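Tultero
About us

Tultero packs gift hampers and mixed boxes for people who would like somebody else to do it. We work out of one long building in Prollovcombe, with a loading door that sticks in June and a break room that used to be the boiler room and still feels like it.

We started with two folding tables and a tape gun. Kazimiera Stępień wrote the first packing sheet on the back of a delivery note, and parts of it are still in use, including the line that reads "snacks on top, think about it."

Last season we sent out 3544 boxes. The season before that it was 2593. You may notice that the building did not get bigger in between.

How we came to have robots

Companies like ours usually say they are on a journey with automation. Ours was more of an errand. Ferdinand Eberhard went to a trade show for a label printer and came back with a brochure, and by spring we had our first pair of arms bolted to a rail. We did buy the label printer as well. It is the less reliable of the two.

We call the robot side of the building Later, after the sign Ferdinand stuck on the door when people kept asking when it would be ready. The sign stayed up and so did the name. New hires are told on their first morning that they will be working in Later, and they take it pretty well.

The arms work in pairs, one from each side, and much of their day goes into practice. They are learning to open a box, pick up something awkward, put it in, and not crush it. A person does this without thinking, usually while talking about something else. Getting a machine to do it has made us all a little more respectful of our own hands.

A practice table gets a bit of everything, since our customers order a bit of everything. A bag of strong cheese and onion crisps has nothing in common with a small pumpkin, and a case with a lid and a clasp is its own kind of trouble.
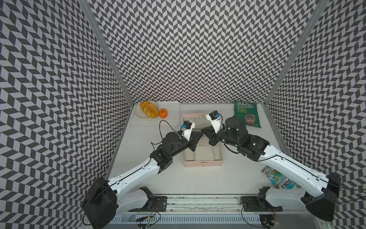 Rocío Tlapale would like it on the record that she was against the arms, that she is now in charge of four of them, and that she does not consider this a change of opinion. She still thinks a table should be set up by whoever has to stand at it, and would like whoever keeps moving her stool to stop.

She is right about the table, and we changed the rule. The packers now decide what goes in front of the arms and when a task is ready to leave practice. Engineering can argue, and does, on Tuesdays.

What changed for the people here

There are 9 of us in packing, the same as before the arms came. The jobs are different, though. Less taping, more watching. Yevdokiia Ivanyshyn used to go home with a sore wrist and now goes home with opinions about grip force. Valentin Hauser retrained over one winter and spends his afternoons teaching the arms moves he once did more than 9 hundred times a week, by his own estimate, which he has not let anyone check.

Some of it we got wrong. We put up a screen showing how fast everyone was working, people and machines side by side, and it came down within the month. We promised shorter Fridays before we could deliver them. They are shorter now, except in hamper season, when no day of the week is.

Pay went up a grade for anyone who trained on the arms. Those who would rather stay on the hand line can, and the fragile orders still go to them. The Conceição gift range, with all that tissue paper, has never been near a robot and we have no plans to introduce them.

Visiting

Our next open day is Sun 3 June. Come in by the side entrance, as the loading door will be doing what it does. Sensible shoes, please, and ask for Kazimiera if you are interested in a job on either side of the building.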